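Lurelbridge Home Bakers' Circle
Minutes of the summer meeting
2019-07-15, in the back kitchen at the Rantala Hall

The meeting opened a little after six, once the kettle had boiled and everyone had found a chair that didn't wobble. The chair of the evening welcomed us all, with a special hello to the four new members who had come along on the strength of the scone morning. It was a warm evening and the windows stayed open throughout, so if anything in these minutes sounds muddled, please put it down to the lawnmower next door.

Apologies

Six members sent their apologies. Two were on vacation, one had a sick dog, and the others simply said they couldn't make it, and we missed them all the same. One of the absent members very kindly sent a lemon loaf in her place, and it was agreed that this was a lovely habit and ought to be encouraged.

Minutes of the last meeting

The spring minutes were read and accepted with two corrections. The rhubarb in the upside-down cake was roasted before it went into the pan, not stewed, and the member who baked it would like that known. Also, the oven at the hall was recorded as running hot. It runs hot at the back and cool at the front, and anyone baking in it should turn the pan halfway through.

Matters carried over

The new cooling racks have arrived and are in the tall cupboard beside the door. They stack, but only if the feet all face the same way, so please take a moment over it when you put them back.

The big mixer has been repaired. The dough hook had been catching on the bottom of the bowl, and the repair shop raised the head a touch. One member tried it out on a double batch of cinnamon roll dough before the meeting and reported that it purred. The rolls were passed around at this point and the meeting paused for a few minutes, which felt right.

The question of the missing springform pan has still not been settled. It is the nine-inch one with a dent in the rim. If it is sitting in your cupboard at home, just bring it back, no questions will be asked and we'll all be glad to see it.

Money

The balance stands at $466 after the mixer repair and the racks. The spring bake sale brought in more than we had hoped, with the brown butter blondies selling out well before lunch. The largest expense this season will be flour, and this led us straight into the next item.

Flour and other supplies

We have been buying our all-purpose flour from Fleklow for a good while now and most members are happy with it. A few of the bread bakers said that the last sacks felt thirstier than usual and that they'd been adding an extra spoonful or two of water to their sandwich loaves. Others hadn't noticed any difference at all. After some friendly back and forth it was agreed to stay with Fleklow through September, and for the bread bakers to jot down how much water they use so we can compare notes properly next time.

There was a longer talk about almond flour. It is expensive, it doesn't keep forever, and we are using more of it every season now that several members and a good many of our customers are avoiding wheat. The proposal was to buy one large bag between us and keep it in the hall freezer, with each member taking what she or he needs and writing it on the sheet taped to the lid. This was carried, with everyone in favor. Please use the scoop that lives in the bag and no other, so that no wheat flour gets carried in with it.

Vanilla was discussed too, mostly with sighing. Two members make their own by splitting beans into a bottle and leaving it at the back of a shelf for months, and they offered to start a bottle for the Circle. It won't be ready for the fall sale but should be very nice by the winter cookie swap.

The peach upside-down cake

Following on from the spring tasting, three members each baked a peach upside-down cake from the same recipe, changing only the fat. One used butter, one used a mild oil, and one used half of each. The meeting tasted all three without being told which was which.

The all-butter cake had the best flavor by a clear margin, and the edges were chewy and almost like toffee. The oil cake was the softest and everyone thought it would still be good on the second day. The half-and-half cake was very pleasant but didn't win anybody's heart, although the member who baked it took this in good spirits and went home with an empty plate.

We agreed to put the butter version in the recipe binder, with these notes added:

Use peaches that give just a little when pressed. Very ripe ones let out so much juice that the topping goes runny.
Let the cake stand for 10 minutes before turning it out. Any sooner and it slumps, any later and the sugar grabs hold of the pan.
A pinch of ground ginger in the topping is optional, but the meeting was strongly in favor.
Leave the peach skins on if they are thin. Several of us have been peeling peaches for years and felt rather silly.

The recipe binder

The binder now holds 91 recipes, and it is getting hard to close. It was suggested that we split it in two, with breads, rolls and savory things in one and cakes, cookies and pies in the other. Somebody asked where muffins would go. This took longer than you might think! The feeling of the meeting was that blueberry, banana and carrot muffins are really little cakes, whereas cheese and corn muffins belong with the breads, and so it was decided.

Members were also reminded to write out the pan size every time. We have a very good recipe for gingerbread in there that only says "the usual pan," and the person who wrote it down has since moved to Altinitz. A letter will be sent to ask.

A request was made for more recipes that use up egg whites. Anyone who makes custard or lemon curd will know the problem. Suggestions on the night were coconut macaroons, angel food cake, and a nut meringue cookie that one member's grandmother made every year, and she has promised to bring a copy along.

Fall bake sale

The sale will be held in September in the front room of the hall, and we have the use of the kitchen from early that morning. The sign-up sheet went around and filled nicely, although we are short on pies and very well off for banana bread. If you have signed up for banana bread and could be talked into an apple pie instead, please let the sale organizers know.

The following was agreed for the sale:

Every item is to carry a label listing all of its ingredients, with nuts, wheat, eggs and milk underlined. Handwritten labels are fine as long as they can be read from the other side of the table.

Frosted cakes will go in the glass-front fridge. Cream cheese frosting does not like a warm room, and we all remember last year's carrot cake with a certain sadness.

Cookies will be sold in bags of six. There was a move to sell them singly as well, for children with pocket money, and this was agreed for the oatmeal and the sugar cookies only.

Gluten-free baking will have its own table, its own tongs and its own cake knife, away from everything else. The members who bake for that table asked that it be set up first, before any of the other boxes are opened, and the meeting was happy to agree.

Leftovers, if there are any, will be divided among the helpers at the end of the day.

Tables, shelves and display

We went over how the goods should be set out, and there were plenty of opinions. Last time everything lay flat on the tables, and people at the back of the line couldn't see what we had. Several members would like some height this year. Cake stands were offered, along with two wooden crates that could be turned over and covered with a cloth. Stepped shelving was also mentioned for the small packaged things, such as the boxed fudge and the bags of granola, so that the rows behind can be seen over the rows in front. It was left to the display helpers to see what can be borrowed, and to keep anything tall away from the door, where people come in with strollers. 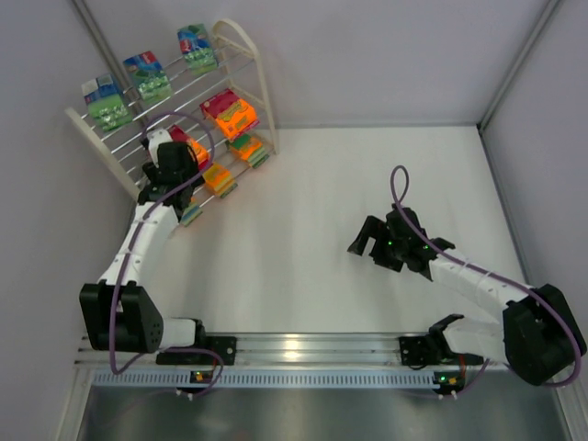

Baking demonstration

The fall demonstration will be on laminated dough, by popular request and to the alarm of a few of us. It will be held over two evenings so that the dough can rest in the fridge between folds. Members are asked to bring a rolling pin, a ruler and a clean dish towel. Butter will be provided. It should be a cool evening by then, we hope, as this is not a dough for July.

For the winter, ideas so far are steamed puddings, decorated sugar cookies and a session on using sourdough discard. The last got the most hands. A few members confessed to having jars of it at home that they can't bring themselves to throw out.

Any other business

A member asked whether baking powder really goes off. It does, and a spoonful stirred into hot water should fizz up right away. If it only mutters a little, buy a new can.

Another member has more zucchini than her household can eat and brought two bags of it to share. It was all gone by the end of the evening. Her advice for zucchini bread is to grate it coarsely, squeeze it only lightly, and hold back on the milk.

The person who washes the aprons would be grateful if pockets could be emptied first. A whole nutmeg went through last month.

Thanks were given to everyone who baked, brewed, washed up and carried chairs.

The meeting closed at a quarter past eight. The next one will be in September, in the same kitchen, with the date to be posted on the hall door. Please bring a plate of something made with apples.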